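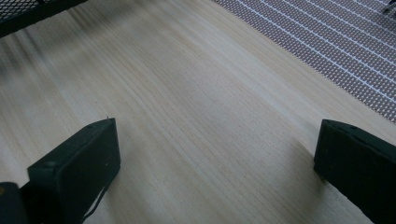
## Bench notes: the hand-held gripper, second version

The hand-held gripper on bench 7 now opens and closes on its own trigger, and the jaws meet squarely. It has taken from June until now to get this far, working mostly in the evenings, and the first version is in the scrap bin apart from its fasteners and the trigger spring.

For members who joined over the summer, the project belongs to Zahira Tuhumury and Lamisi Nyarko. They want a tool that a person can carry around a table and use to pick things up, with a camera looking down at the fingers. The same pair of fingers will later go on a small arm that Lamisi is building at home. If the two match closely, recordings made by hand should be useful for teaching the arm. The arm itself is a long way from finished. She has the base and the first two joints working and is waiting on bearings for the third.

Most of the trouble with version one was in the fingers. They were long and thin, and they spread at the tips whenever they closed on anything stiff. Zahira redrew them as short, thick blocks with blunt faces. They hold their shape much better. The cost is that the new ones are clumsy with anything flat. A washer lying on the table has to be slid to an edge before it can be picked up. There is a drawing for a thin steel lip that would screw on at the tip, but it hasn't been cut yet.

The linkage was the other problem. Version one used two separate cords, one for each finger, and they stretched by different amounts, so one side always arrived first. Version two uses a single rack on each side of one pinion. Lamisi printed the pinion four times before the teeth ran without binding. The fix was to slow the printer down and drop the temperature a little. Her print settings are in the project folder under "Trernov," the name they have given this version. Version one was Brorby, for anyone reading the older notes.

Full travel is 103 mm between the finger faces. That is wide enough for a mug or a roll of packing tape, and too narrow for the big glue bottles. The trigger pull is still heavier than either of them would like. After 24 closings in a row Zahira reported a sore hand, and a session of real recording will need a lot more than that. They plan to try a lighter return spring first and a longer trigger second.

The camera mount is fixed and should not be adjusted. If you borrow the tool, please leave the bracket screws alone, including the one that looks loose. It has thread locker on it and it turns a little before it seats. Moving the camera even slightly means the calibration has to be done over, and that takes most of an evening. Lens cleaning is fine. Use the cloth in the drawer and no spray.

Lighting has turned out to matter more than expected. Under the single lamp at the end of the bench, the fingers threw hard shadows and the camera kept changing its exposure. Two lamps bounced off the ceiling gave steadier results. They would also like to try different surfaces under the objects, so if you have an offcut of plain laminate, painted board or cork at least two feet wide, leave it on the rack with a note.

What comes next is a set of simple tasks. The first is picking up a block and putting it in a tray. The second is stacking cups. The third, which Lamisi is keen on and Zahira is less sure about, is threading a nut onto a bolt held in a vise. They'll run each one by hand before the arm has any part in it, and keep a log of drops and misfires alongside the recordings.

Parts still wanted:

- a light compression spring, any length over two inches
- thin rubber sheet for facing the fingers
- a short USB cable with a right-angle plug
- M3 heat-set inserts, a handful

There is money left in the shared materials fund for the inserts, but please check your own drawers before anyone places an order.

The drawings and the parts list were last updated on November 15, 2025. The old finger drawing has been moved to the archive folder so that it doesn't get printed by mistake. If you do print a set of the new ones, use four walls and lay them on their sides. Printed upright, they split along the layers at the screw hole.

Questions about the fingers or the camera should go to Zahira. Lamisi handles the linkage and anything to do with the arm. Both check the message board on the shop site, and they can usually be found at the bench after supper.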